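Uvari
Two-handed tabletop replay and labelling tools

Maintained by Estrella Zavala and Crescencio Olvera. Last full rewrite of this file: 21 August 2018. Patches since then have been small and mostly apologetic.

What it is

Uvari reads recordings from a robot with two arms and a head camera, lines up the streams, cuts them into episodes, and plays them back through whatever controller you are trying to debug. It started as a script called fix_times.py. The script is still in there, under a longer name, doing the same job.

It does not train anything. It does not plan anything either, although there is a folder called planner, which holds the thing that decides which episode to load next. We have been asked to rename it and have agreed to, several times.

Requirements

Python 3, a C++ compiler you are on good terms with, and enough disk for the recordings. The viewer wants a real graphics card. It will run without one in the sense that it will open a window.

You also need the Huerta message definitions, pinned to the commit in deps.txt. Newer commits swap the order of the left and right wrist joints. Everything will load, every check will pass, and your robot will try to scratch the wrong ear.

Getting started

Clone the repository, run setup.sh, then run uvari check. If the check complains about a missing calibration file, copy the one from calib/default and carry on, but don't publish anything you measure with it.

To play an episode:

uvari play --episode 70 --rate 1.0

To play it slowly enough to see what went wrong:

uvari play --episode 70 --rate 0.1

Rates above 4 are refused. They used to be allowed in simulation only, which was a fine rule until somebody forgot which terminal was which.

The recordings

The release holds 2,258 episodes. All of them are tabletop work with household objects: plates, mugs, small decorative things of the sort you can buy in a bag. An episode is a folder with these files:

head.mp4, the head camera
joints.bin, both arms, at 100 Hz
grip.bin, commanded and measured gripper opening, left then right
note.txt, whatever the operator typed, unedited
labels.json, see below

The clocks on the camera and the arms don't agree and never have. Uvari estimates the offset per episode by matching gripper motion in the video against grip.bin. This works well when a gripper moves early on. If both arms sit still for the opening seconds, the estimate drifts, and the tool prints "offset uncertain" and writes its best guess anyway. Use --strict if you would sooner have it stop.

Labels

Each object on the table gets a class, a mask and a hidden flag. The flag has three values: clear, partly, gone. "Partly" means some of the object is behind something else, and on this robot the something else is nearly always its own hand. Araceli Tlapale wrote the labelling rules, and they run to more pages than the code. The short version is that you mask what you can see and leave the rest alone. Do not complete the circle because you know it's a plate.
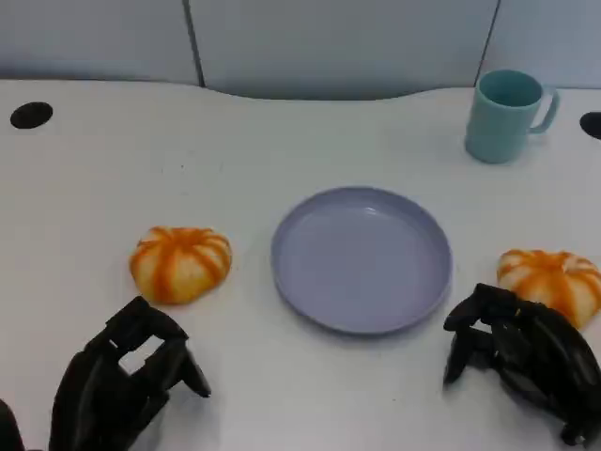
Two objects of the same class in one episode get separate ids, handed out left to right as seen by the head camera at the first labelled moment. They keep those ids for the whole episode, wherever they travel. If they swap places, object 1 is now on the right, and that is correct. We get a bug report about this every month or so. Please read this paragraph again before sending the next one.

The tracker holds ids through short blockages by remembering where the object was and which gripper is in the way. It works from the arm's joint angles as well as the picture, so it has a fair idea of what its own fingers are covering. It loses the thread when an object is picked up while hidden. The id then stays behind on the table, guarding an empty patch, until the timeout.

Pale objects on the pale table are the other weak spot. The detector is confident about anything orange and becomes philosophical about anything close to white. Marks on the tabletop sometimes come back as very small objects. There is a minimum area setting for this, min_px in detect.yaml, and the default is higher than you would like if you plan to work with buttons or peas.

The round cable holes in the desk are masked out by a fixed table map. Before the map existed, the detector put them down as black plates, and one early grasp planner took a keen interest in them. If you record on your own desk, draw your own map with uvari map. It takes a few clicks per hole.

Running against a live controller

The Zandov bridge sends replayed joint targets to a controller over the network and records what comes back. Start the controller first, then the bridge, then hold the stop button in an actual hand.

The bridge compares the first target with the current arm pose and refuses to start if any joint is too far off. You can override this with --force. Uriel Varela added --force for a demo in June, and it has a confirmation prompt that asks for your name. The names go into a log. The log is read aloud at lunch.

Collision checks cover arm against arm and arm against table. They do not cover arm against mug. Objects aren't in the collision model at all, since their poses come from the labels and the labels come from a person on a different day. Replay with a bare table first, then put things back.

Known problems

The viewer leaks memory when you scrub backwards. Scrub forwards, or restart it now and then.

Some note.txt files are in Spanish, some in English, and a handful in neither. We have left them as they are. A few contain shopping lists.

Grip.bin reports an opening slightly below zero when a gripper is fully shut. The value is wrong and also useful, because it rises with squeezing force, and at least two people have built things on top of it. It will not be fixed.

uvari export --format penanetti writes files that Penanetti's own reader rejects if the episode has no labelled objects. Ezequiel Espinoza has a patch. Ask him for it, and then ask him to merge it.

On laptops set to a language that uses a decimal comma, detect.yaml is read incorrectly and every threshold becomes zero. You will notice, as the whole table turns into one object.

Changing things

Branch from dev, not main. Run the replay tests before you open a request; they take as long as a pot of coffee and can't be hurried. New labels need a second pair of eyes, and the second pair must belong to somebody else — we check.

If you change the offset estimate, attach before and after plots for the whole "still start" subset. Everyone who touches that function believes they have fixed it. The subset is listed in tests/still_start.txt, and the file only gets longer.

Style is whatever the formatter says. Arguments about style can be addressed to the formatter.

Licence and use

Code and recordings are free for research and teaching. For anything you intend to sell, write to Estrella first. If you use the labels, say which version, as the hidden flags changed between the first release and the second: "partly" used to include objects that ran off the side of the picture, and now those have their own field, called truncated.

Contact

Open an issue. Include the episode number, the output of uvari check, and the command you ran, copied and pasted and not from memory. Crescencio answers most of them. He is quicker with crashes than with feature requests, and there is a label for the second kind called "someday", which he sorts by age.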